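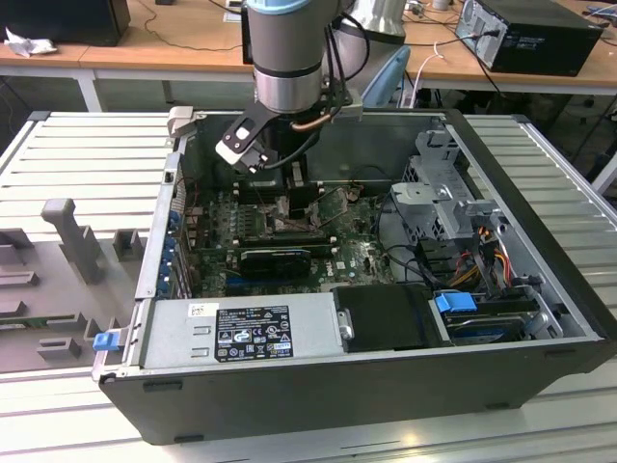

Oltov adds robot cells to desktop teardown line at Plaltesard

PLALTESARD, September 10, 2025 – Oltov, which refurbishes and recycles office computers, has put three robot cells into regular service at its Plaltesard plant. The cells handle part of the internal teardown of desktop towers, a job previously done entirely by hand.

Each cell has one arm with a two-finger gripper. A technician opens the side panel, lays the tower flat and selects the program for that model. Cards and memory modules are assigned to the arm. Power supplies and any part with a damaged latch stay with the technician.

In the trial at the company's Vakcombe site, the cells processed 3,141 towers. Control software was supplied by Shokri.

No positions were cut. Bench staff now rotate between cell operation, drive handling and final testing, and all operators complete a course in fault recovery.

"The repeated pulling and twisting was the main complaint on the benches," said Yasaman Sadeghi, plant manager. "Operators now spend more of the shift on inspection and on units the program rejects."

Media contact: Pejman Mohammadi, Oltov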